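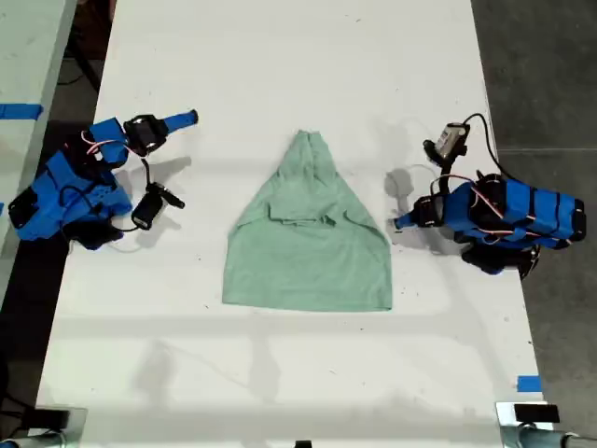 A T-shirt partway through folding on the white table.

Section 3: Stringing, hanging and loading your Trokley airer

Righto, if you've made it through Section 2 you've got both pulley brackets screwed into solid joists and a pile of timber rails on the floor. If you haven't found the joists yet, please go back and find them. A wet load of towels is heavier than you'd think and plasterboard won't hold it.

I'm Tracey Bloxham and I've put up more of these than I care to admit, including one over my own stairs (bit of a drama, that one, see the note on stairwells further down). These steps are for the standard Trokley. The Trokley Wide has a second centre bracket and comes with its own sheet.

You'll need:
The cord, still in its coil
The two cast end frames
The rails
The Clollent cleat and its screws
Scissors, a pencil and a lighter
A stepladder and, ideally, a mate

Putting the rails in

1. Lay one end frame on an old blanket with the rail holes facing you. The hanging ring goes at the top.

2. Slide the rails through the holes. They should be snug. If one sticks, give the end a light rub with sandpaper and try again – don't belt it with a hammer, the casting can crack.

3. Stand the whole thing up and fit the second end frame. Your mate earns their cuppa at this point.

4. Check that 25 mm of rail pokes out past each frame, then do up the grub screws. Finger tight, plus a quarter turn with the Allen key.

Note: if you bought the rails with the Magaña end caps, press them on now. They're a pain to fit once the airer is overhead.

Running the cord

5. Uncoil the cord and let it hang over a door for an hour or so to get the kinks out. I skipped this once and spent the whole arvo untwisting it from the ladder.

6. Seal both ends with the lighter. A quick touch is plenty, and keep your fingers clear because melted nylon really hurts.

7. The double pulley goes on the side nearest your cleat. Feed one end up through the first wheel of the double pulley, across the ceiling, through the single pulley and down to the far end frame.

8. Feed the other end up through the second wheel and straight down to the near frame.

9. Tie each end to its hanging ring with a round turn and two half hitches. Leave a tail as long as your hand until you've levelled everything.

CAUTION: Don't stand under the airer while you're testing it, and keep kids and the dog out of the room.

Fixing the cleat

10. Hold the Clollent cleat against the wall on the pulley side, well above the reach of small children, and mark the holes. It needs to go into a stud or a proper masonry plug.

11. Drill, plug if you need to, and screw it on with the horns pointing up and down.

12. Pull the airer up, wrap the cord in a figure eight and finish with a locking turn. Step back and squint. If one end droops, lower it and shift the knot on that side.

13. Happy? Trim the tails and seal them again.

Note on stairwells: you have to be able to lower the airer to somewhere you can safely stand. Mine came down over the fifth step, so I moved the brackets along and filled the old holes. Measure the drop first!

The first load

Start light. I like to run a half load for the first 2 washes while the knots bed in, then check the level again. After that the standard Trokley will take a full load from an ordinary front loader, spun first.

Shake each piece and hang it over the rail at the waist or under the arms. Put heavy things like jeans and bath towels on the middle rails, with smalls and tea towels to the outside. If you put all the jeans on one side the whole thing tips, and you'll hear about it from whoever's underneath.

Leave a gap between pieces wherever you can. In our climate a thin cotton tee is dry overnight for most of the year, though in a damp week it's slower and I open a window at both ends of the room. 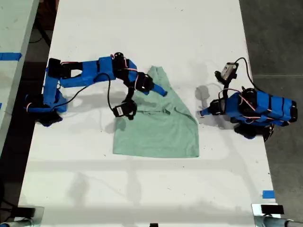 Mint-green cloth laid flat on the tabletop.

If you've got a table handy, bring the airer down beside it and fold straight off the rails. Anything that still feels cool at the seams goes back up.

Looking after it

Wipe the rails with a barely damp cloth every few weeks. Once a year – I do mine in November, before it gets too hot to be up a ladder – run your fingers along the full length of the cord. Fuzzy patches mean it's wearing on a pulley wheel. The replacement is the 14 metre Plulberg cord, and you do it by repeating steps 5 to 9. Don't use cotton sash cord from the hardware shop, as it stretches when it gets steamy.

A squeaky pulley wants a dab of dry silicone. Oil drips, and it'll find your white sheets.

Spare grub screws are in the little paper bag taped inside the lid of the box, so have a look before you chuck the cardboard out.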